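Trellar 拼接枫木台面板使用评测

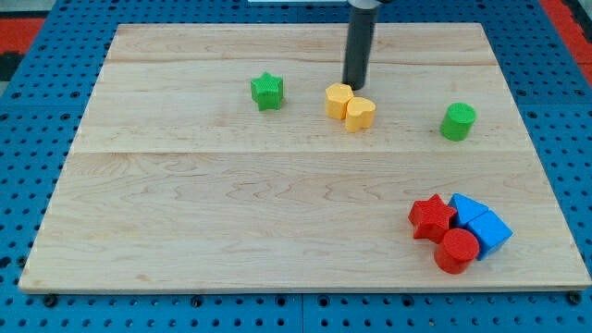 Trellar 台面板，浅色枫木，板面上为彩色几何块。

型号：Trellar 2861，拼接枫木板，未上漆，出厂涂一层矿物油。
购入价：600 元，含运费。
使用时长：4 个月。
用途：放在洞洞台面上作平整工作面，主要摆放和测量小型几何块。

一、为什么要加一块板

洞洞台面便于固定夹具，但孔边会卡住小零件的棱角，底面积小的块放上去容易歪。之前用过 Botier 的软质垫，平整度尚可，缺点是受压后回弹慢，块体立不稳，高度读数也会漂。换硬木板后这两项问题消失。

二、外观与拼缝

木色浅，纹理呈细波浪状，夹有深色条纹和小节疤。介意花色统一的用户应选贴面板。板面可见横向长拼缝，新板用指甲横刮，能感到极轻微的台阶；用 400 目砂纸顺纹打磨两遍后，指甲已刮不出来。前缘有一道窄斜边，颜色比板面略浅，手腕搭在上面不硌。

三、平整度

钢直尺加塞尺，沿长边、短边和两条对角线各测一次。到货时最大间隙 0.3 毫米，位于一条对角线的中段。三月返潮期间复测为 0.5 毫米，除湿两周后回到 0.3 毫米。对摆放几何块的影响可以忽略，用作精密划线基准则不合格。厂家说明书未标注平面度公差，此处扣分。

四、表面摩擦与耐磨

测试用块为 Pettigrew 几何块，有黄色心形、绿色五角星、绿色圆柱等。星形块侧面带细密纹理，拿取时不打滑。把板一端缓慢垫高，圆柱立放时最先开始滑动，星形块最晚，差别不大。日常轻推不会移位。

耐磨方面，累计拖动 1603 次（手动计数器记录，同一条路径），油层变淡，木面出现一道哑光痕，侧光下可辨，正对看不明显。补一次油后痕迹减轻，未完全消除。块体从 20 厘米高处落下，尖角先着板，会留下小凹点。枫木硬度在常见台面木材里不算低，尖角冲击仍需避免。

浅木色对高饱和度的黄色和绿色衬托都够用，其中黄色与木色更接近，暖光灯下边缘辨识度略降。建议用 5000K 左右的光源。

五、固定

板底没有预留孔，也不附防滑脚。本人用四片薄硅胶片垫在四角，板与洞洞台面之间不再有相对滑动。同事 Priya Quintanilla 的那块用双面胶直接粘，受潮后胶层一侧脱开，不推荐。

六、与 Rurnutero 同尺寸板对比

Rurnutero 为多层结构，受潮变形更小，重量更轻，价格高出两成。表面是硬涂层，免上油，但反光明显，侧光下有亮斑，拍摄记录时需要调整灯位。Trellar 未上漆的表面反光弱，磨损后可以自行打磨翻新。

七、结论

优点：反光弱，可翻新，前缘处理到位。
缺点：未标平面度公差，无防滑脚，潮湿季节有可测变形，需定期补油。

评分：平整度 7，表面 8，做工 8，配件 4（满分 10）。
南方无除湿条件的房间建议选多层板。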